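Search this site Enter keywords Go

Members' Bulletin
Stage and Wardrobe News

Tour merchandise exhibition opens to members in December

The Givham Museum of Popular Dress will open its new exhibition, Worn on the Night, to members in December, ahead of general admission. The exhibition brings together 612 pieces of concert clothing and merchandise, including printed T-shirts, satin jackets, crew sweatshirts, scarves and caps. Most have been lent by people who bought them at a venue and wore them for years afterward.

The exhibition was proposed by Waldemar Michalski, the museum's head of collections, following the gift of the Ollstead archive. Ollstead was a screen printing firm that produced shirts and jackets for touring bands, and it kept a file copy of nearly every design it printed. The archive also holds order books, color swatches and a number of angry letters from tour managers about late deliveries.

"Fans have always dressed for the people they admire," Mr. Michalski said. "We have collected stage costumes for a long time. We were slower to collect what the audience had on."
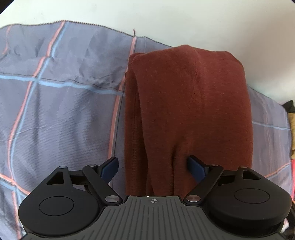 What members will see

The exhibition fills the ground floor galleries and the long corridor. The opening room is given over to denim, with jackets that owners painted, patched or embroidered with song titles and slogans. Several were altered more than once as their owners' tastes changed, and the older lettering remains visible beneath the newer work.

The second room concerns the merchandise table itself. The museum has rebuilt a stand used on the Woldemariam tour, complete with its handwritten price cards and folding rail. Visitors may compare official shirts with the unlicensed versions sold in parking lots outside the same shows. In two cases the unlicensed shirt is the better printed of the pair.

The corridor display considers what happens when one performer is photographed in another's merchandise. Press cuttings from the museum's library are shown beside the garments concerned. The curators have also included correspondence from stores that asked for quick reprints after such photographs appeared.

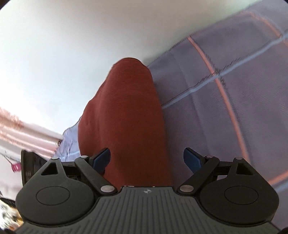 May members bring their own tour clothing to be looked at?

Members may bring up to two items to the study room on any morning during the preview period, between 10 and 12. Staff will advise on the likely date, the printing method and suitable storage. The museum does not give valuations and cannot accept items left at the front desk. Garments should be carried in a clean cotton bag or pillowcase, and pins or badges should be removed beforehand.

Lending to the second display

Part of the exhibition will be changed halfway through its run so that fragile prints are not exposed to light for too long. The museum therefore seeks further loans, in particular:

Children's sizes of adult tour shirts
Crew jackets with names or job titles stitched on the front
Knitted scarves and hats sold at winter concerts
Homemade clothing worn to a show, with a photograph if one survives

Lenders will be asked to complete a condition form and to supply a short account of where the piece was bought or made. Accounts may be printed on the gallery labels with the lender's first name only. Over 400 offers were received for the first display, and members whose pieces were not selected then are welcome to apply again.

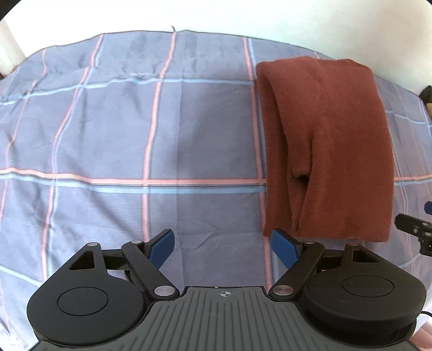 Folded towel on plaid bedding.

Talks and catalog

An evening talk on the history of the printed band shirt will be held in the lecture room. A second talk will cover the work of wardrobe assistants on tour, with particular attention to laundry, repairs and the packing of costumes between cities. Both are free to members, although seats must be reserved through the membership office.

The catalog has been prepared with the support of Drustex, the textile supplier, which has also provided the display fabric for the cases. It contains essays on licensing, lettering and fan clubs, together with an index of the Ollstead designs. Members may collect a copy at the reduced price on showing a current card. 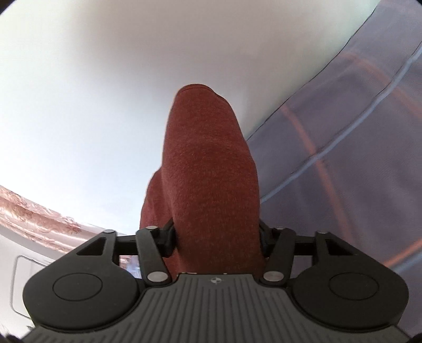

Copies ordered by mail will be sent out once the preview period has ended. The shop will also carry a small range of shirts reprinted from Ollstead artwork, in adult sizes only. The sizing follows the original patterns and is narrower than that of most present-day shirts, so members are advised to try one on before buying. Exchanges can be made at the shop counter with a receipt, provided the shirt has not been washed.

12 shares
10 comments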